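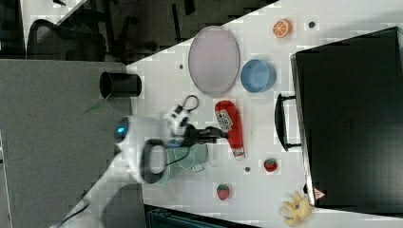 Toy kitchen bits on the white table, Mon 4 March

Got the toy crockery and fruit out on the white table this morning, and I have opinions! The big oval plate is lovely, a sort of pale lavender-grey, and it looks well next to the light blue bowl. The green mug is see-through enough that I keep losing it against the white — Ghislain says put it on something darker, and he's probably right.

Both strawberries are staying, the leafy one too. The orange slice too (so cheerful). Not sure about the red bottle with the white cap, it rolls if you so much as lean on the table, so I've left it lying down for now. The yellow plush glove has nothing to do with kitchens but I'm fond of it.

Ewan wants the whole lot in one tub, labelled, before the Tulel box gets opened. Fine by me, as long as the plate goes in flat at the bottom. We've got £145 left for this and I'd like a second bowl, same size, different colour. Vachon do them in pairs — must ask about postage.

Still to do: wipe the table, find the tub lid.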